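The Priken Stand

My aunt left me a table and a stand, and the stand was missing whatever it was supposed to hold up.

The table I knew about. I'd eaten at it every summer from the time I could climb onto a chair until I went off to school, and I could have drawn the grain from memory, all those pale lines running sideways like a beach after the tide's gone out. There's a little round hole in the top of it too, and as kids we dropped peas through it for the dog. The stand I had never seen in my life. It was at the bottom of a crate from the storage place in Gusholm, wrapped in a bath towel, and tied to it was a luggage tag that said, in my aunt's big loopy handwriting, PRIKEN STAND, DO NOT LET SHOJAEI HAVE IT.

So of course the first thing I did was call Shojaei.

Shojaei is a shop, I should say, or it was a man and then his son and now it's mainly a shop, down past the bus garage in Urnbridge. They fix lamps and clocks and they'll sharpen your scissors if you're nice. The woman who picked up was Tamara Vasylenko, and she had the sort of voice that makes you stand up straight in your own kitchen.

"Describe it," she said.

"It's black," I said. "It's metal. It's sort of a V. Or a U, if you tip it."

"Which?"

"It depends how I put it down!"

There was a long quiet on the line, and then I heard her put her hand over the phone and say something to somebody, and then she came back and offered me 300 dollars for it.

Now, I'm not a rich person. I had just paid 155 dollars to get one table and one crate driven across two counties by a kid who played the same song the whole way. And here was a stranger offering me nearly double that for some skinny black bars my aunt had wrapped in a towel. I said I'd think about it. I felt very grand saying it, too, like somebody in a movie with a cigarette holder.

I didn't think about it, I just looked at it. I set it on the table while I ate my soup. I turned it on its other side and looked at it some more. It would not stand up the way a stand ought to. Whichever way I put it, one bar shot straight up and the other one leaned off toward the window as if it had somewhere to be. I hung a dish towel on it. I leaned a cookbook on it and the cookbook went slowly over backward and took the salt with it.

My sister thought it was for a music book. The man downstairs thought it was half of a plant thing (his words, a plant thing) and that the other half must be out there somewhere with the plant still in it. I liked that idea so much I lay awake over it.

Then I went through the papers. My aunt kept papers the way some people keep cats, she just let them come in and settle. There was a shoebox of bills from the summer she turned forty, and in it, folded very small, was a receipt from old Mr. Shojaei himself. One Priken, complete, with stand. Paid in full, 2,438 dollars. And underneath, in pencil, in a hand that wasn't hers: You may keep the one but not without the other.

I read that maybe a dozen times. My aunt never spent more than twenty dollars on herself that I knew of. She cut her own hair! She washed out bread bags! And one summer, before I was old enough to notice anything but peas and the dog, she'd walked into a lamp shop and put down all that money for something called a Priken, and at some point after that she'd had the stand and he'd had the rest.

I called Tamara Vasylenko back.

"What's a Priken?" I said.

"Have you got the stand in front of you?"

"Yes."

"Then put it on a table," she said, "the upright part toward you, and don't touch it, and I'll come."

"What, now? It's nearly nine."

"I have been dusting the other half of that thing for 2 years," she said, "and he dusted it for longer than you've been alive, and he never once let anyone sell it. I'll be there by ten. Do you have coffee?"

I did have coffee. I got down the good cups. I wiped the table all the way to the rounded end where my aunt used to sit, and I shook out the bath towel and folded it over the back of her chair, I don't know why, it seemed polite. Then I set the stand where I'd been told to, or as near as I could work out, and I sat down across from it and tried not to touch it.

It was five past ten when I heard a car door, and then another car door, and then somebody on the stairs going very slowly, the way you go when you're carrying something in both arms and can't see your feet.

"Mind the third step," I called, and got up to let them in.
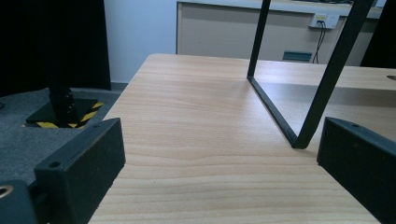
The stand on the table.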